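Lists > Small Press and Packaging > August 2022 > Re: Vullatari wedge cartons

August 25, 2022

On the list, a member wrote:
> We moved all our tea samplers into the Vullatari wedge carton.
> It saves 70 dollars a pallet on freight and shoppers love the
> shape. Vedasora says the same. Why is anyone still buying squares?

Saves it compared to what? I asked the Vullatari rep that in November and got a brochure. If your old carton was oversized, any smaller box would have saved you the money.
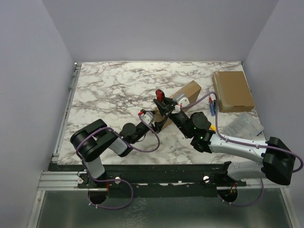 We ran wedges at the Jirkthorpe shop for two seasons. They only stack if you flip every other one, and part-time help at the end of a shift will not flip every other one. We lost more than 100 to crushed points. Malinowski quoted us for a divider tray to fix it, and the tray cost more than the carton.

As for shoppers loving the shape, who asked them? I'd like to see sales for the same tea, same shelf, both boxes. I don't count Vedasora either, as they sell the die. 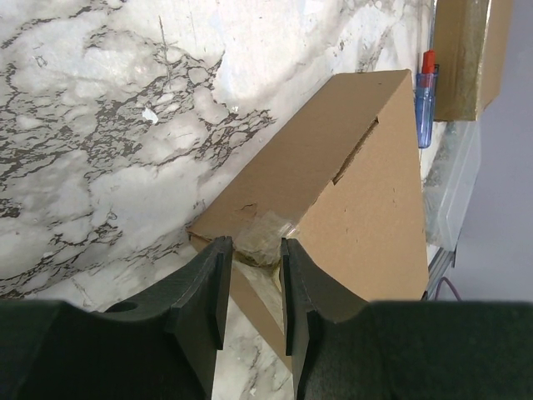
Triangular box, brown cardboard.

If you have freight bills from before and after, post them and I'll read them. Until then I'm staying with squares.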